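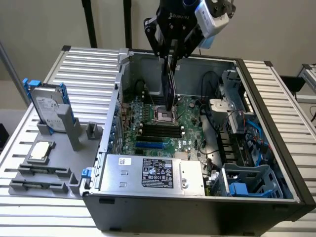 Frequently Asked Questions

Zerouali is an online store for third-party transforming robot figures, combiner sets and upgrade kits. Most of the questions we get by email are answered on this page. If yours isn't, use the contact form and include your order number if you have one.

Products

What does "third-party" mean?

Third-party figures are made by independent companies and are not licensed by the owners of the original toy lines. They are designed for adult collectors. They usually cost more than what you find in a toy aisle and they come with more parts. The makers we carry at the moment are Litik, Irnness and Clitach.

What is the difference between the three makers?

Litik makes large combiner sets, sold one limb at a time or as a full box. Irnness makes smaller figures that scale with most desk-size collections. Clitach does not make complete figures. It makes hands, feet, weapons and replacement heads that fit Litik sets and a few older figures by others. The fit list is on each product page. If your figure isn't on the list, we can't say whether the part will fit.

Are these safe for children?

They are rated for ages 15 and up. They have small parts, sharp tips and some stiff metal joints. Please don't buy them as gifts for young kids.

How big is a combined Litik set?

It depends on the set. The largest one we sell stands up to 60 centimeters tall with the head and chest armor attached. Individual limb figures are listed with both robot mode and vehicle mode measurements.

Do I need all five figures to build the combined robot?

Yes. The torso figure has four ports and the robot won't stand without both legs. You can display it without arms. The hands, feet, chest plate and combined head come with the torso figure, so if you are buying one at a time, check which box has what before you order. The limb figures come with their own handheld weapons only.

Can I mix limbs from different sets?

Within Litik, yes, for any set released under the current connector. Sets with the older square connector only work with each other. The connector type is listed under Specifications. Irnness figures don't combine.

Is the paint the same as in the photos?

Product photos often come from the maker before production starts, and those show hand-painted samples. Colors on the final figure may be a little lighter or darker. When we have a production copy in the warehouse we add our own photos and label them "in hand."

Preorders

How do preorders work?

You pay a deposit when you place the order and the balance when the figure reaches our warehouse. The deposit is $20 for Irnness figures and $77 for full Litik sets. Clitach kits are paid in full up front. We send an email when the balance is due and you have ten days to pay it.

When will my preorder arrive?

We list the maker's own estimate on each page. Delays of a month or two are common and sometimes it's longer. We update the page when the maker tells us something new. The second wave of the Litik desert vehicles is now expected in May.

Can I cancel a preorder?

You can cancel and get the deposit back as long as we haven't sent you a balance notice. After the notice goes out, the deposit is kept as store credit.

What happens if a figure is canceled by the maker?

You get a full refund to the card you paid with. You don't need to do anything.

How many do you get of the limited editions?

The number varies. The night camouflage version of the Litik set was limited to 888 boxes worldwide, and our share was 60. Limits of one per customer apply to anything marked Limited, and we combine orders going to the same address when we check this.

Shipping

Where do you ship?

The United States and Canada. Orders over $200 ship free within the lower 48 states. Everything else is calculated at checkout by weight.

Can I hold several orders and ship them together?

Yes. Choose "Hold my order" at checkout. We hold in-stock items for up to three months. Items on hold must be fully paid.

Will the box arrive in perfect shape?

We pack every order in a double-wall carton with padding on all sides. Small dents and shelf wear on the inner box are not covered, as many boxes reach us that way. If you want a clean box, say so in the order notes and we will pick the best one we have.

Problems with your figure

A part is missing. What should I do?

Check the lower tray first. Litik packs small fists and missiles under the instruction booklet, in a pocket that is easy to miss. If the part isn't there, send us a photo of both trays within 14 days of delivery. We will request the part from the maker.

A joint is too loose or too tight.

For a tight joint, don't force it. Check the instructions to see if there is a tab or lock that has to be opened first. The hip ratchets on the Litik torso are meant to be stiff. For a loose joint with a visible screw, a quarter turn with a small Phillips screwdriver is usually enough.

Something broke while I was transforming it.

Write to us with a photo. We can replace parts that break within 14 days if the break looks like a factory fault. We can't cover parts that have been glued, sanded or painted.

Do you have the instructions in English?

Litik and Clitach include them. Irnness booklets are mostly diagrams. Scans for most figures are on the product page under Downloads.

Can I return a figure I opened?

Unopened items can be returned within 30 days. Opened items can only be returned if they are faulty. Return shipping is paid by the buyer unless we sent the wrong item.

Last updated Apr 3, 2025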